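Workshop notebook, August
Bench copy. Please leave it on the shelf by the guillotine when you've finished reading.

Morning, a bit after eight

Kettle on, radio low, and back to the Skarkis books at last. For anyone who has been away: we're binding the collected edition of the Skarkis saga, all the volumes in one fat hardback, for the little press in Troltville. The text block is 710 pages, which I still can't quite believe when I pick it up, and the first trial copy came off the bench last week with a spine that groaned like an old staircase when I opened it. Lovely to look at, mind you! But a fantasy novel of that size gets read in the bath and on trains and face down on the arm of a sofa, and it has to put up with all of that.

So today was for finding out what went wrong with the trial copy before I do the same thing to the rest of the run.

I took the case off (it came away more easily than I'd have liked, so the paste needs looking at as well) and had a good look at the sewing. The sections are fine. The trouble is swelling. All that thread, doubled up at every fold, has made the back a good deal thicker than the fore-edge, and I'd rounded it far too timidly to make up for it. I was nervous of the hammer, if I'm being frank with my own notebook. You can see where I stopped.

What I'm changing for copy two: the thinner Lilorov thread in place of the usual, and a proper knocking down every few sections as I go, so I'm not leaving it all to the end. I did a little dummy with 15 sections and the difference is very pleasing. It closes flat under its own weight and the back takes a round with hardly any persuading.

Half past eleven

Note on paper, before I forget. The press sent 690 sheets of the Fagerlund cream for the endpapers and the maps, and I've been cutting it down this morning. It's beautiful stuff but the grain runs the short way, so the first batch I cut for the maps was wrong and curled up at me the moment any paste went near it. Entirely my own fault, as I'd written "check grain" on the wrapper in pencil and then put my mug on top of it. The spoiled ones are in the offcuts drawer and would do nicely for bookmarks, which the press might like to tuck into the signed copies.

The maps fold out, by the way, and I've moved them. They were at the very front, which meant a reader had to wrestle past a folded sheet before reaching the title page. They're now guarded in behind the character list, at the back, where people will want them anyway when they've lost track of which cousin is sitting on which throne. I have lost track myself and I've had the book in my hands for weeks.

After lunch

Second go at the spine lining. On the trial I used two layers of kraft straight onto the mull, and I think that's half the groaning. This time it's mull, then one layer of the softer paper, then a hollow. Took me 4 tries to get the hollow to sit straight, with a good deal of muttering, and I'd recommend cutting it a whisker long and trimming it afterwards. It's drying between boards now with the big weight on top, and I've told myself firmly that I'm not to peek until tomorrow.

The cloth question is still open. The press would like the dark green, and so would I, but it shows every smear of paste and I've already got a thumbprint on the sample. The oatmeal is more forgiving and looks a bit like a cookery book. I've blocked the title on a scrap of each and propped them up by the window so everybody can have a look as they go by. Do write what you think underneath this entry. I'm quite ready to be talked out of the green, although not very far out of it.

Things to order or borrow: more mull, a fresh pot of PVA (the old one has gone stringy), and the wide bone folder if whoever has it could bring it back to the bench. The small one is no use at all on a fold-out this wide and my thumb is sore.

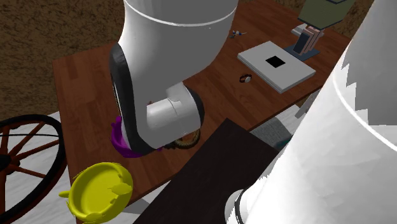
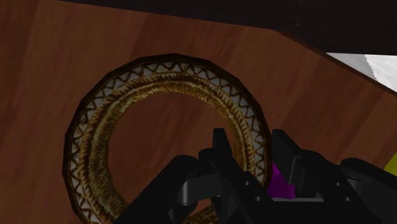
Filed under: Bench notes / Hardbacks

Five o'clock, just to finish off. I have peeked. One corner of the lining had lifted a touch near the tail, so I ran a bit more paste under it with the thin brush and put the weight back. The rest has gone down nicely. If it's still holding in the morning I'll cut boards for copy two, and start sewing the third while that one's pressing. Could the next person in please leave the weight where it is and use the other press for the notebooks.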